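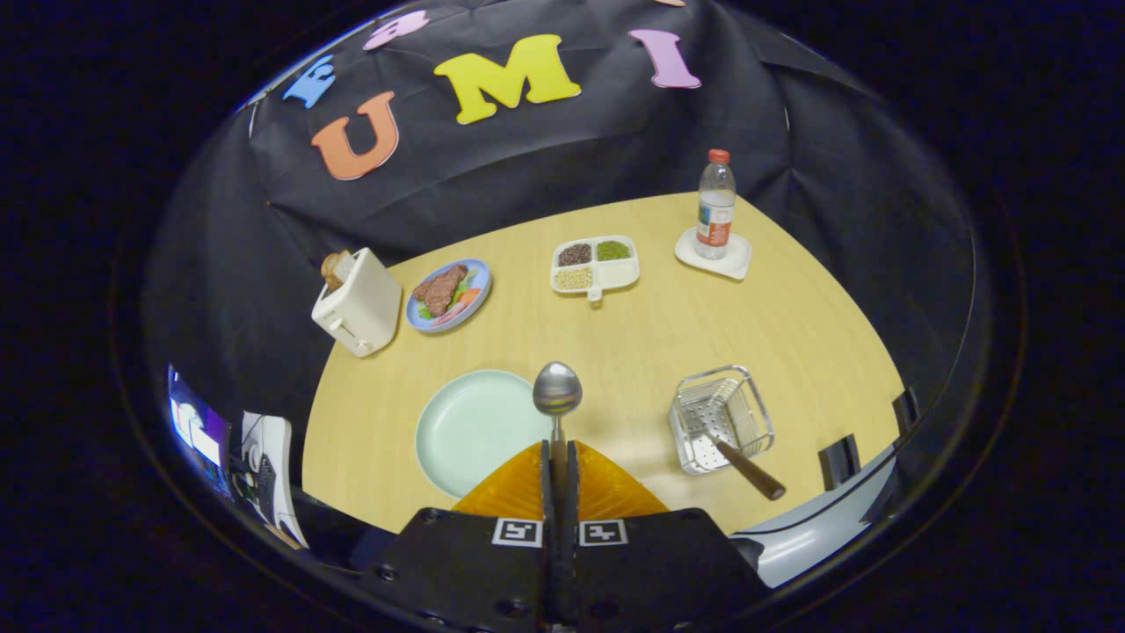
# Sanness Play Kitchen

Welcome! Sanness is a picture collection all about pretend meals: toy toast, toy steak, little plates, trays with compartments, and the many ways a small table can be laid for breakfast or dinner. We had a great time putting it together, and we hope it's just as much fun to dig through.

Version date: 2019-01-31

## What's in it

- 239 table settings, each with its own folder
- up to 31 pictures per setting
- 7 meal themes (see below)
- a plain text list of every item, with colour and favourite spot on the table

The themes are `breakfast`, `grill`, `picnic`, `soup`, `baking`, `snack` and `leftovers`. That last one is our favourite, and it's a proper jumble – toast next to steak, beans waiting for a plate, whatever was still out when the next meal got started.

## The kitchen things

**Toaster.** Cream-white and boxy, with rounded edges and a small lever. The brown toast sticks up out of the slot, so it's easy to spot even on a busy table.

**Steak plate.** Light blue and round. The steak sits on lettuce with bits of carrot, and we kept the garnish with it as one dish in the item list (it looks so much better that way!).

**Sectioned tray.** White, four compartments, with a tab at the front. Beans and grains go in here. A compartment can be empty, and we list that as `empty` so you can search for it.

**Mint plate.** Pale green and round. Use it for serving, or leave it bare.

**Water bottle.** Clear plastic with an orange cap. It has a white square saucer to stand on, and the two are listed separately.

## Folder layout

```
sanness/
 settings/
 breakfast/
 grill/
 ...
 items.txt
 themes.txt
 CHANGES.md
```

Each folder in `settings` has a `table.txt` with one line per item. A typical entry:

```
item: plate
colour: mint green
holds: nothing
```

## Naming

We went with everyday words. It's `plate`, never `dish_02`. Grey and colour are spelled our way all through, so a search for "color" will come back empty. Anything small and green in a tray is filed as `greens`, which saves a long argument over beans and peas.

## Companion sets

Ellonel covers the pretend grocery shop and Onach covers the tea party. Both use the same item words, so you can put all three side by side. Usmani, the bakery set, is still being sorted and has its own naming for bread. We'll bring it into line once the `toast` and `slice` labels are settled.

## Known gaps

- Cutlery is thin on the ground, especially spoons.
- `soup` is the smallest theme.
- A few January settings list the saucer as `coaster`. Search for both.

## Adding a setting

Please do! Copy any folder in `settings`, rename it, and fill in `table.txt`. Mixed-up meals are very welcome, and so is pudding before dinner. Keep the folder name short and lower case, then add a line to `CHANGES.md`.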